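Our Visit to the Virnano Open Day
Project report by Yasaman Salehi

Our group had been talking about two-armed robots since January, mostly from books and from whatever our instructor could draw on the whiteboard, so when the Virnano lab announced its open day we signed up that same afternoon.

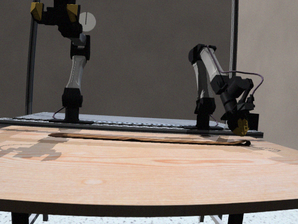

The lab is on the top floor of the Stokel building, up more stairs than any of us had expected, and they let visitors in 30 at a time. We were lucky to land in a group where people asked a lot of questions – some of them much better than the ones I had written down on the bus! Our guide was very patient and started with the simulator, where the staff try out a task on the computer before they run it on the real arms. I had always thought of simulation as a kind of video game you play while you wait for the hardware, but she told us they had run one pick-up task 118 times that way before they were happy with where the arms should stand.

What I liked best was the talk about sharing the work between 2 arms. Each arm has to know where the other one is, and a long, thin object makes this harder, as holding it at one end lets the other end swing or drag. The guide had us try it ourselves with a yardstick and one hand each, eyes closed, and my partner and I dropped ours right away (twice, I should admit). After that I had a good deal more respect for the planning software, which they call Trostow.

We also asked about cables, a question that came from our own small build, where a wire kept catching on the elbow. She said to leave enough slack for the wrist to turn all the way, then check the whole range of motion slowly before adding any speed. We have since redone ours with a longer loop, and I will cover that in the next section along with our new gripper drawings.

The last stop was a poster by a visiting student from Bragança on soft fingertips, and she kindly gave us a copy for the classroom wall.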